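Notebook - teleop in sim, sorting task
21 May 2024
3 shares | 2 comments

Picked up where Oriana left off with the Nevness scene. She had the remote control mapping mostly right, but the wrist was still turning the wrong way when I twisted my hand left, so I flipped the sign and it feels so much better now (sorry to everyone who learned it the other way around!).

Goal is 340 good demos before we train anything. I got through a couple of short sessions and my thumb is sore. What slows me down is the last bit of the approach - from the wrist camera I can't judge height over the wood floor at all, so I creep down, stop, creep again. Teodoro says the policy will learn my creeping, and I think he's right. Going to try 5 practice runs before recording and throw those away.

Other thing: with the fingers wide open, it's really easy to come down with the yellow piece on the outside of the left finger. It's thin from that side and I keep lining up on the pad and forgetting the gap. I want to keep a few of those with the recovery left in, Ivana wants them all cut. We'll argue about it tomorrow.
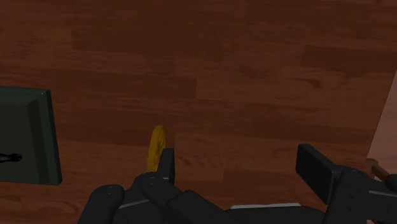

I also dropped the stick gain by half for anything close to the surface, so if Calum finds it sluggish in the morning, that's me. The old value is in the config, commented out.

Recent entries
Czarnecka glove, first try
Hand guiding on the real arm
Cindley scene: lighting notes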